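Muveo Two-Arm Unit: Set-Up Guide
Section 6. Door Task Set-Up in the Simulator

Complete this section before running any door task on the physical unit. You will need the Muveo controller software, the Prallico room pack and a user account with edit rights. Section 5 (arm homing) must already be done.

6.1 Loading the room

1. Open the simulator and choose Rooms, then Prallico, then Interior 14.
2. Wait for the status bar to read Ready. Textures load last.
3. Select the two-arm model and click Place. Put it on the wooden floor, facing the paneled door with the lever handle.
4. Open the Arms tab and confirm that both arms are listed as active.
5. Switch to the onboard view.

Note: The onboard view follows the mounting angle stored in the unit's profile. With a tilted mount, the walls and floor run diagonally and the body covers the lower part of the view. Leave the angle as it is. Changing it here also changes it in every saved task.

6.2 Positioning the arms

1. Raise the left arm to its parked position. It stays there for the whole task.
2. Extend the right arm toward the door at 29 percent speed.
3. Stop when the gripper is near the handle but not touching it.
4. Save the pose as Door Start.

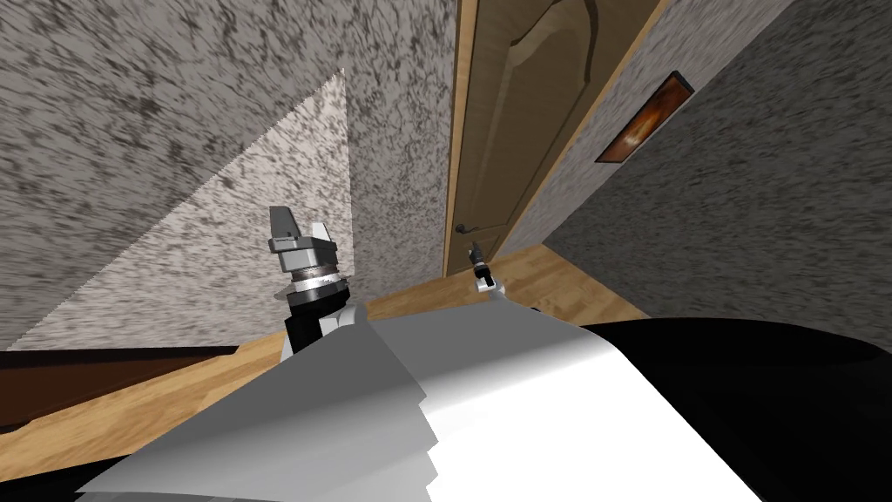
Reinaldo Prado: I would save a second pose with the arm pulled back a little. If the start pose is too close, the planner reports a collision before the first move and you end up jogging the arm out by hand. We lost a morning to that on the Vieira job.

A second pose is supported from version 86 of the controller software. Save it as Door Clear and select it under Recovery. Earlier versions accept only one pose per task.

Caution: Do not drag the arm with the mouse while the planner is running. Press Hold first.

6.3 Checking the approach

1. Load Door Start and press Step. The arm moves one increment each time.
2. Watch the right gripper and the lever together. Zoom in if the near gripper draws your attention away from the far one.
3. Keep stepping until the fingers are close to the lever, then press Hold.
4. Read the clearance value in the Arms tab. If it is under 14 mm, go back one step. 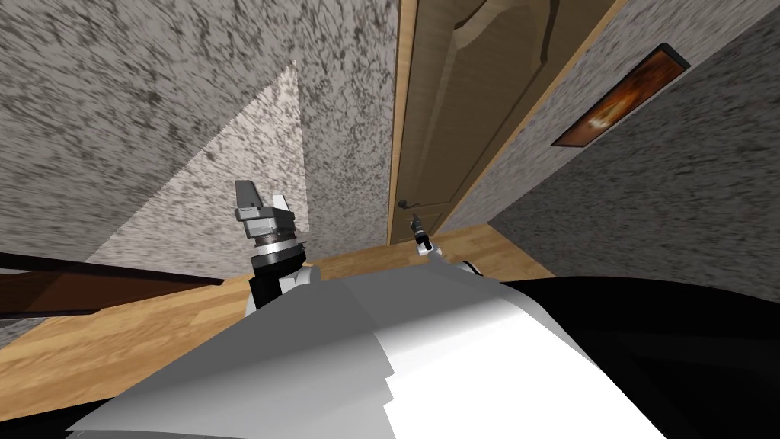 5. Write the clearance value in the task notes and click Save Task.
6. Run the full approach three times from Door Clear. The final value should not change by more than 1 mm between runs.

If the value drifts, repeat the homing procedure in Section 5 and start again from 6.2. If it still drifts, check that the gripper type in the profile matches the one fitted. Units supplied with Amix fingers need profile 68.

Note: Clearance is measured from the fingertip to the nearest surface of the handle, including the plate behind the lever.

Continue to Section 7 for grip force settings.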